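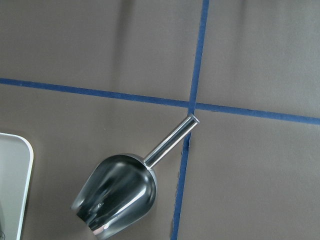 Progress report to the Lukumay fund, second period
Project: Undo
Prepared by Kiltska, June 10, 2018

In January we promised you a planner that could take back its own mistakes. We now have one that takes back most of them, along with a few things that were not mistakes.

Undo sits between the task planner and the arm controllers. Every action is logged with its inverse, where it has one, and when a check fails the software walks backwards to the last state it trusts. The log holds 2,000 steps. The first version held 200, which looked generous until a retry loop filled it before lunch.

We ran 386 trials on the two-arm table this period. The commonest fault was in perception. Polished steel throws back whatever is over it, and the pose estimator would now and then report a scoop facing the wrong way with complete confidence. It now has to offer a second opinion from the wrist view before either arm commits. This costs 3 seconds a grasp and has done wonders for the tone of our meetings.

Table regions are now held in a plain text file, one entry per taped rectangle, and the planner locks a rectangle while an arm is working in it. Locks used to survive a crash, so a restarted system would politely wait for an arm that had forgotten it was busy. They now expire.

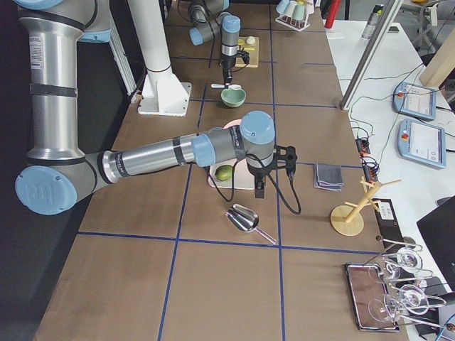 Zavov, reading a draft of this report, asked whether a planner that can undo anything will ever be in a hurry to get it right first time, and whether we were measuring that. We were not. We have added a count of reversals per finished task, and the early figures are less flattering than the ones we had planned to send you.

Still open: actions with no inverse. Pouring is the obvious one. At present Undo marks these as final and asks for confirmation, which the operators grant without reading. Next period we will make the question harder to ignore.

Spending is on plan, apart from cables.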